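Handheld Gripper Kit: What We Bought, What We'd Buy Next
Project report, Danica Shehu and Sajib Biswas
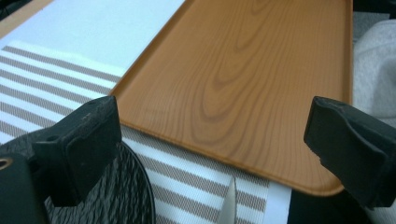 Figure 1. Gripper fingers on either side of a wood-grain serving tray, on the striped placemat.

1. Where the money went

Our supervisor, Beryl Horrocks, gave us a budget of $3,640 and one rule: no robot arm until we could show what we'd do with it. We were a bit crushed at first, but it was the best thing that could have happened to us! It pushed us to hand-held grippers, and we had data coming in weeks before we'd expected to.

We bought 2 grippers from Lovus. Brostov had a cheaper model, but its fingers were moulded in one piece with the body, so a worn pad would have meant a whole new unit. Being able to swap fingers mattered more to us than the saving. The rest went on mounts, storage drives, spare pads and household props (trays, placemats, tableware), nearly all of them second-hand.

2. What the table tasks taught us about spending

Trays are brilliant test objects. A raised rim gives the pads something to catch, but a wide tray uses up a lot of the opening, and lining up both sides takes practice. We'd picked our grippers mostly on weight and hardly looked at maximum opening. Next time that number goes in the first column of the spreadsheet.

Pads are the other thing we got wrong. We put aside $200 for spares and had spent it by October. Unnur Grímsdóttir in the workshop showed us how to print our own, and the colour and finish can be whatever we like, but filament and printer time need their own line in the budget.

3. Plan for next term

We're asking for a used Mandagi arm, with a bench clamp and an emergency stop. Bereket Dinsa has offered to check the wiring before we sign for it. The quote doesn't include freight or a licence for the control software, so we've left both as open items. We'd also like a second box of props, including trays with flatter rims, and a proper labelled cupboard to keep them in.

The full parts list is in Appendix A, and the supplier quotes are in Appendix B.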